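Plundlow Kitchen Ledger

A transcribed set of household recipes and shopping accounts, version 1.2
Last updated 23 Jan 2025

What you get

Plundlow is a set of 200 recipes copied out of the kitchen ledger of a boarding house in Kidcombe, along with the shopping accounts that share its pages. The cook started the ledger in 1904 and kept it going until she ran out of paper, at which point she turned it upside down and started again from the back. The transcription follows her lead, so please read the section on page order before you file a bug about page order.

The recipes are plain text, one per file. The accounts are in a single comma-separated table called accounts.csv. There is also a folder called scraps, which holds everything that was neither a recipe nor a bill: a remedy for chilblains, two drafts of the same angry letter to a coal merchant, and a list of hymns with one crossed out very hard.

Who made it

Garba Adebisi did most of the typing. Noreen Lenihan checked it against the ledger and put back the spelling mistakes he had helpfully removed. Where the two of them could not agree on a word, both readings are in the file, separated by a slash. There are more slashes than either of them would like.

The ledger belongs to a private owner who let us borrow it over one December on the condition that we not cook near it. We kept to this.

Files

recipes/ holds the recipes, numbered 001 to 200
accounts.csv is the shopping table
scraps/ is everything else
glossary.txt explains old measures and words
fixes.txt lists changes between versions

Fields in each recipe file

title: as written, including "Pudding (the other one)"
page: the page in the ledger, with F for front or B for back
text: the recipe, line breaks kept
margin: notes beside the recipe, if any
hand: A for the cook, B for somebody with worse handwriting and stronger opinions

Hand B turns up on 16 recipes, nearly always to say that there is too much nutmeg. We don't know who Hand B was. Noreen thinks a lodger. Garba thinks a sister, on the grounds that a lodger would have been asked to leave.

Page order

Front pages run F1 upward. Back pages run B1 upward, counting from the other cover, and the two meet in the middle of a recipe for marrow jam. That recipe is stored as 117 and is complete, but its page field reads "F/B" and will break anything that expects a letter and a number. We could have split it. We liked the jam too much.

Measures

The cook measured in cups, spoons, pounds, walnuts of butter and, on one page, "the blue jug." We have not converted any of these. The glossary gives a modern weight for a walnut of butter, which you may treat as a suggestion. It offers nothing for the blue jug. We looked through the accounts for the purchase of a blue jug and found only a brown one, returned.

Oven heat is given as slow, brisk or fierce. One cake calls for "an oven you would not put your face to," and the heat field we once planned for this sort of thing was dropped the same afternoon.

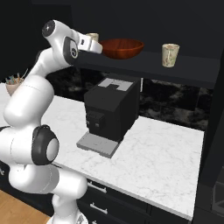
Quantities are another matter. Most recipes were written to feed a full house, so a batch of biscuits will feed you, your street and anyone passing through. If you plan to cook from the set, work out how many people you want to feed before you buy the flour. Garba did it in the other order with recipe 042 and his freezer has not recovered.

The accounts

accounts.csv has a row for each line in the shopping bills, with columns for page, item, amount, price and remark. Prices are kept exactly as written, in pounds, shillings and pence, inside one text column. Yes, we know. An earlier version had three tidy number columns, and they were wrong wherever the cook had bargained halfway through a line and written down both prices.

Remarks are short and mostly about fish.

Blank prices mean the price was left blank. They do not mean the item was free, although one goose does look suspicious.

Things to watch out for

The spelling is the cook's. "Vinnegar," "vinegar" and "vineger" are all in there, sometimes in the same recipe, and searching for one will not find the others. Use the word list at the end of the glossary.

Several recipes are unfinished. Recipe 088 stops after "stir until," and we have left it there. Please don't send in endings, however good.

Some of the bottling and meat-keeping advice is unsafe by any modern standard. It is here as a record of what people did. Follow a current guide if you want to bottle something and then eat it. The chilblain remedy should not be followed either, and the person who asked whether it could be taken internally knows who they are.

What it is good for

People have used the set for menus, for teaching old handwriting alongside the page scans, and for looking at how a household's food changed with the seasons. It would be a poor basis for claims about what everyone was eating. It covers one kitchen, run by one woman who disliked parsnips and bought accordingly.

Reading the files

Everything is UTF-8 with plain line endings. If the pound signs come out as something alarming, your spreadsheet has guessed wrong; choose the encoding by hand when you import. The small Lendia script in the main folder joins the recipes into one long file for printing. It sorts by page, puts the marrow jam last and prints a warning, which you can ignore.

Changes

1.2: Restored 14 words in the scraps folder that had been politely cleaned up. Fixed page numbers for the soups.
1.1: Merged the price columns. Added the Huttunen word list to the glossary.
1.0: First release. Contained the marrow jam twice.

Terms

Use it, copy it, cook from it with care. Please name Plundlow if you publish anything, and say which version you used. Corrections are welcome as long as they come with a page number. If yours concerns the nutmeg, check the margin field first, as Hand B may already have raised it.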